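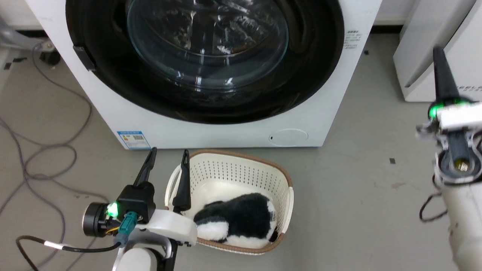
Home Notebook Parts Calendar Log out
Search entries Go

Laundry task, April, 14:30

Question from Follby again: can the two-arm setup do a load without help. Short answer today is no. Parts of it, yes.

Split the chore into door, transfer, close. Door is the weak step. The latch handle is black and sticks out from a white panel, so detection is fine. The pull is the trouble – fingers slide off once the wrist rotates past 46 degrees. Paucar pads are on order, will retest.

Transfer policy from Clatimik was trained on 4000 demos, nearly all towels and shirts. Plush is a different grasp: thick, gives under the fingers, no edge to pinch. Tried capping grip force and letting the second arm steady the basket rim. Better, but cycle time goes up to 100 seconds per item. A person takes two.

Porthole glass throws streaks into the head view. Depth is unreliable there, so mask it and use the door rim.

To do:
- rerun door step with new pads
- tape down floor cables left of the basket, sweep
- plush set for the Bendine bench, then room 405
- ask Follby if "help" includes opening the door

Print this entry E-mail this entry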